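**Buns going flat and wrinkly in an electric steamer pot**

**rhonda_mc** — June 2009

I've been making plain steamed buns since April and they come up lovely in the pot, then collapse when I take the lid off. Skins go wrinkled like an old balloon. Dough is 15 g sugar, plain flour, dried yeast, second rise of 20 minutes. The pot is one of those little electric ones with a steel basket. Is it the pot or me?

**flesar**

Probably the lid. Turn it off and leave it shut for a few minutes before you open it. If you whip it off at full steam the cold air gets them.

**josee_b**

Disagree with flesar, sorry. I open mine straight away and have never had one sink. Wrinkling is overproofing nine times out of ten. Your kitchen will be warmer now than it was in April, so 20 minutes may be too long. Poke one — if the dent stays, you've gone past it.

**flesar**

Mine sank every time until I started waiting, same dough, same rise. Glass lids drip as well. You can tie a tea towel round the lid to catch it, just keep the ends well away from the base.

**jalico**

How many are you putting in? In a small basket they want space between them. I do two at a time on bits of paper liner and move each one to a plate when it's done. Lid goes flat on the table next to the pot so I'm not dripping over the buns.

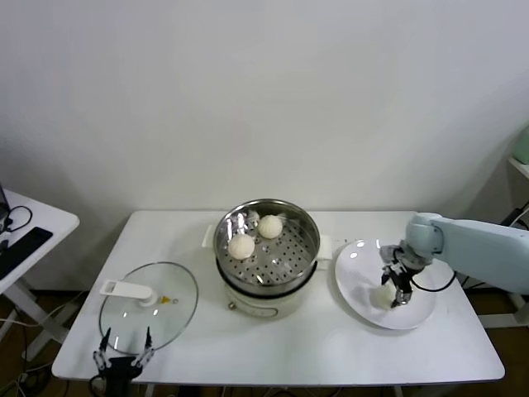

*Two still in the basket, one on its way to the plate.*

**stefaniia_y**

Jalico, do you cut your liners or just scrunch them? Yours look crumpled. I cut squares of baking paper and the bottoms still stick.

**jalico**

Just torn off the roll. If they stick, let them sit a minute before peeling.

**macleod**

Two at a time would drive me mad. There are five of us. Get a bamboo one with tiers and put it over a wok.

**josee_b**

Bamboo is nicer, agreed, but she's asking about the pot she's got.

**rhonda_mc**

Thanks all. Did a batch this afternoon with a 15 minute rise and left the lid on for five after switching off. Much better, only one wrinkled. I changed both things at once so I can't say who was right.

**flesar**

The lid.

**josee_b**

Do one of each next time and report back. And what flour is it? Strong bread flour makes them chewy.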